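2023-01-07

Gratska booking widget, notes from the weekend session

Came in on a weekend because the hotel side is quiet on the phones and I wanted to poke at the date picker without anyone ringing me. Bimla was in for the morning too, which helped a lot, she knows the rate tables far better than I do.

Where we left it: the Greresmont people say guests get to the second step of the booking page and vanish. They blame the price. I'm not so sure! I went through the log export for the Mutville property (the small one by the lake, not the conference place) and there are 326 sessions that reached step two and stopped. Of those, most never touched the room list at all. They opened the calendar, clicked a few times, and left. Nobody walks out over a price they haven't seen yet, so my money is on the calendar.

So I sat down with my own phone and tried to book a two-night stay in May. First go, the check-out date jumped back to the day after check-in. Second go, same. If you tap check-in, scroll to the next month and then tap check-out, the widget forgets which field you were in and treats your tap as a brand new arrival. On the desktop you'd never notice because both months sit side by side. On a phone it's maddening. I did it four times in a row before I believed it.

Bimla tried on hers (older, smaller screen) and got something worse: the "Next" button slides under the cookie bar. You can close the bar, sure, but the little x is tiny and she hit the privacy link instead and lost everything she'd typed. So that's a second thing for the list, separate from the first. I want to keep them separate when we write them up, last time we lumped bugs together Jitendra fixed half the ticket and closed it. (Fair enough, it was a terrible ticket, I wrote it.)

Tried a fix for the calendar one. The active field gets stored when the picker opens and wiped whenever the month redraws. I moved the wipe to when the picker closes. Works on my phone, works in the browser with the window squeezed narrow, doesn't work on the tablet if you rotate it halfway through, because rotating redraws the whole panel. Not going to chase that one today. Who rotates a tablet while picking dates? Somebody, probably.

Rate tables. Bimla found that the Kandpal channel feed still sends the old breakfast code, so their guests see "room only" and then a breakfast charge pops up on the confirmation. 12 bookings hit by it so far that she could find. She's writing to the hotel so the front desk can take the charge off before anyone arrives and gets cross. I've put a mapping in on our end for now, old code to new code, with a big comment on it saying to remove it when Kandpal update. We both know how long that comment will live.

Also, and this is me grumbling, the total on step three shows 739 with no currency sign if the guest comes in from the partner link. Just the bare number. The sign comes from the site language and the partner link doesn't pass one. I've set it to fall back to the hotel's own currency, which feels like what it should have done from day one. Need to ask Jitendra if anything else reads that setting before I push, I have a vague memory that the invoice template does.

Looked at the photo slots on the room page while the tests ran. The old cropping squashed anything that wasn't the wide shape. The new one is much better, nothing stretched, and the caption wraps onto a second line when it's long. Load time is okay on wifi, haven't tried it on a bad signal yet. I'd like to do that from the bus on the way home if I remember. 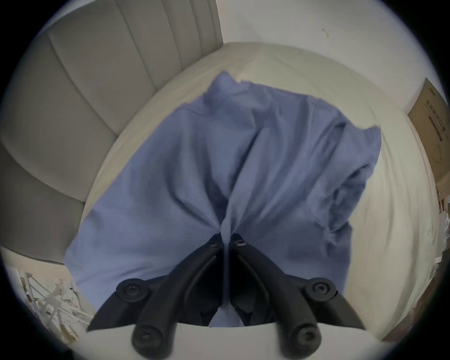 Black gripper on crumpled blue cloth, white bed.

Caption field takes plain text only, by the way. I tried an ampersand and it came out as code on the page, so there's one more for the list.

Bimla thinks we should cut the guest form down as well. Right now it asks for a phone number, a second phone number, arrival time and how you heard about us, all before payment. I'd drop the second phone and move the arrival time to the confirmation email. She'd drop the lot. The hotel wants to keep "how did you hear about us" and I doubt we'll win that one, but we could at least stop making it required.

To do when everyone's in:
- calendar fix, Jitendra to review (he'll want a test for the month change, I haven't written it)
- cookie bar over the Next button, small screens
- tablet rotate thing, low
- currency fallback, check the invoice template FIRST
- ampersand in captions
- ask Greresmont for a newer log export so we can compare once the fix is live

The test booking under my name for May is still sitting in the Mutville system. Bimla, if you see this before I do, please cancel it.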